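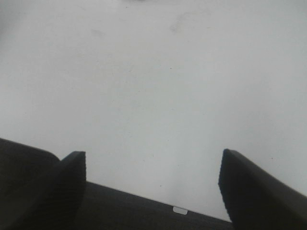
Company > About Us > Our Work

Posted 15th October by Malcolm Greenwood

Furkimine packs and ships small parts for repair shops and equipment makers. We work from two buildings in Nordin and send out 3,000 orders in a normal week.

Until June, all picking and sorting was done by hand. We now run two robot arms, named Cloris and Jedgate by the night shift. They take light, repetitive picks from the bench and place them in order trays. People still handle fragile items, odd sizes and anything a customer has asked us to check.

No jobs were cut when the arms came in. Packers who used to stand at one station all day now switch between packing, inspection and running a cell. Each operator gets paid training, and any operator can stop an arm without asking a supervisor.

Some things got harder. Operators spend more time clearing faults than we planned for, and the first schedule left too few people at the dock on Mondays – we have since changed it.

We stock 300 part types the arms are cleared to pick. New ones are added after the bench crew signs off.

Contact: Furkimine Front Office, Nordin | © Furkimine. All rights reserved. | Back to top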